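March
Nomvula Du Plessis, Shota Arai

3.2 Collecting demonstrations by hand

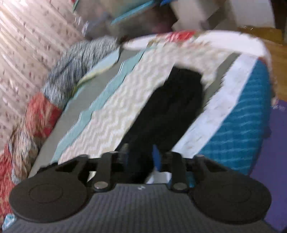
Each operator carried the gripper through the whole task, and the fingers' path was recorded with the view from the camera on the tool (Figure 2). Bedding was the hardest class. Of 3016 demonstrations, almost 70 were dropped when tracking failed on plain fabric. Operators were told to approach slowly and to pause before closing the fingers.

Figure 2. Hand-held gripper in front of a folded quilt.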